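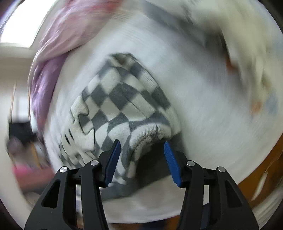

3.2 Retrieval of knitted items from round bins

The second part of the study concerns how knitted garments lie once they have been dropped into a bin, and which part of the garment is easiest to take hold of when it is removed. Earlier work in the Drustavura household series (Ayala and Sayce, Section 2) treated folded items on shelves, where the outer edge is nearly always exposed. In a bin the item settles into a heap, and the edge may be at the top, against the wall, or underneath.

Figure 3. Removal of a checkered knit item, gray and off-white, from a round white bin. The item is held at the ribbed cream-colored section. The diamond pattern is distorted along the left side of the heap.

Items were drawn from the laundry of two households, referred to as Verna and Brostitz. Each item was dropped from the rim of the bin without folding or smoothing and left as it fell. One removal was then made and the part of the garment first gripped was recorded as rib, body, seam, or other. Rib includes cuffs, waistbands, neckbands, and the turned edge of hats. Where the grip covered both rib and body, the removal was coded according to the larger area held. In total 400 removals were attempted, of which 337 lifted the item clear of the rim on the first try. The last session was completed on 25 Sep 2022.

Of the successful removals, 161 began at a rib section. This share is high given how little of the surface of most knitted items is ribbed. Two properties of the fabric probably contribute. Ribbing is denser than plain knit and holds its shape when the rest of the garment collapses, so it tends to stand slightly away from the heap. It also stretches across the ribs and recovers, and a small pinch gathers enough material to carry the weight of the item. Plain knit gripped near the crown of a heap often stretched a long way before the lower layers began to move.

Patterned items allowed a further observation. On a checkered knit, the squares serve as an approximate grid, and bending or bunching of the fabric can be read from the way their outlines depart from the regular pattern. Smooth, evenly spaced squares were usually found over the rounded top of a heap, where a single layer is draped over the material below. Wavy or compressed squares marked places where the fabric turned under itself. Coders were asked to note such regions but not to measure them, as the amount of stretch in the knit before dropping was not controlled.

Agreement between the two coders (N.A. and S.S.) was good for rib and body and weaker for seam, mainly on items with flat side seams in the same yarn as the body. Disputed cases were settled by examining the garment after removal. The three-layer folding scheme proposed by Lewis was tried at the outset and dropped, as layers in a bin could not be separated reliably from above. Results by item type are given in the next section.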